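Jondska Fitted Seat Cover for Daybeds and Small Sofas

Item no. 3796
Color: dark slate blue
Fits: single-cushion seats with a low back or no back
Care: machine wash cold, line dry
Status: in stock, ships from the Bendia warehouse

We carry three fitted covers for daybeds, and this is the one we get the most mail about. Some of that mail is complaints. Jondska calls it "a whole new sofa in minutes." It is a piece of stretchy cloth with elastic sewn into the hem, and if you buy it expecting that and no more, you will probably keep it.

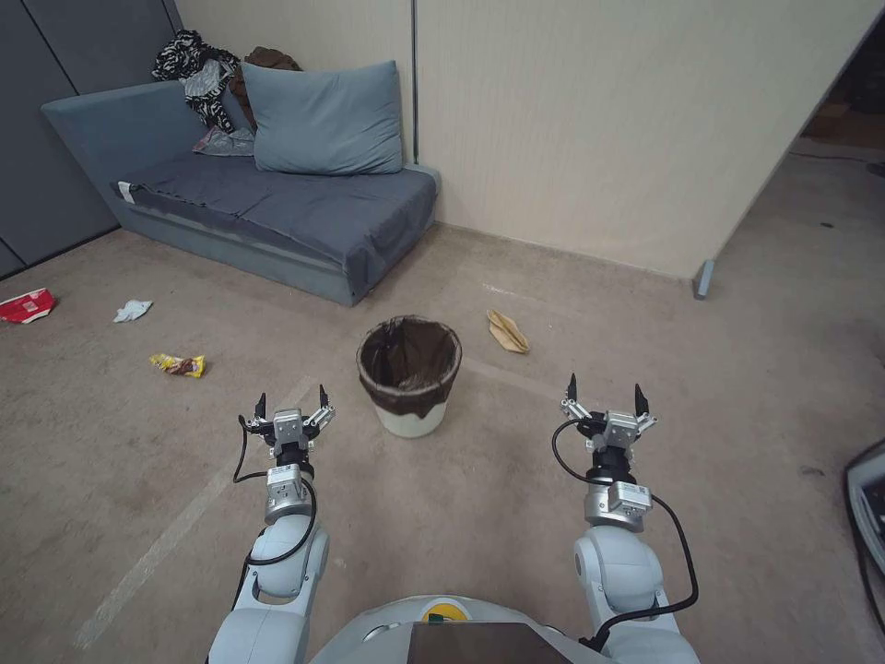 Words: the Abeysekara shop desk
Updated 2024-01-22

The cover goes over the seat cushion and hangs down over the front edge. It does nothing for the backrest. Jondska's leaflet talks about a "unified look," which is a stretch when the base underneath is gray-blue and the cover is dark slate blue. The two sit well enough together. They do not match, and on a paler daybed the gap will be wider. Order the free swatch first.

There is also the tag. It is small and white, it is sewn into the edge seam, and it likes to poke out at the front corner. You can tuck it under, though it works its way out again when people sit down. Snip it off if you like, but take a picture of the washing instructions before you do. We have asked Jondska to move it to the back and were told it would be looked at in November. The current batch still has it at the front.

Does it stay put? Mostly. The elastic grips a firm cushion fine. On a soft one it creeps, and if your daybed is the place where clothes get piled up and pillows get leaned against the wall, you will be straightening it more than the leaflet suggests. The foam strips sold separately by Koltalix do help, but try the cover without them for a week before you spend the money.

The claim we like least is "crumb-proof." Crumbs do not go through the cloth. They roll off the front onto the carpet, or they get down behind the cushion where the cover can't reach. If people eat in the room, what you need is a bin that stands where they eat. A small wastebasket out in the middle of the floor looks silly and gets used far more than a nice one behind the door.

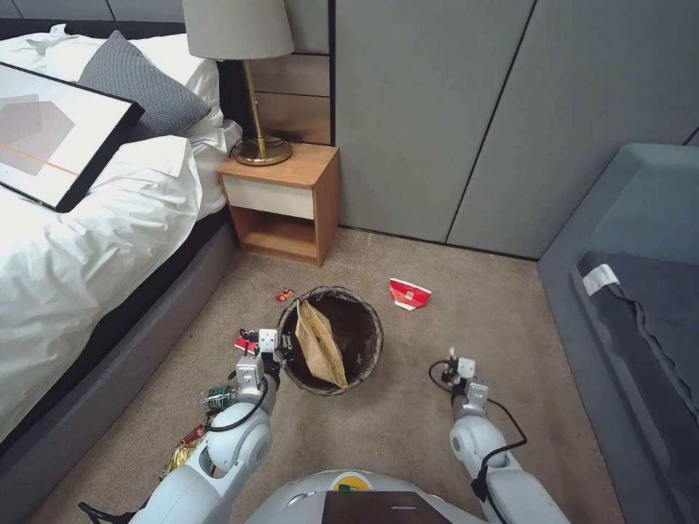 On bins, since customers ask: we sell both a plain white one and a round black one with an open weave. The woven one suits paper cups and bags. Anything with sauce left in it wants a liner, and then you may as well buy the cheaper solid bin. Neither will hold much once somebody drops in a big paper bag without flattening it.

Back to the cover. Jondska says the cloth is good for 2000 rubs, and we could not find out what kind of rub or who did the rubbing, so we leave that number off our own label. What we can tell you is that our shop sample has been washed 14 times. The color is a little duller along the front edge and the hem has kept its pull.

Returns are accepted on unwashed covers in the original bag. Hair and lint show up on this color, so a cover that has been on a daybed for a month will be spotted.

Also available in sand. We haven't washed that one enough to have an opinion.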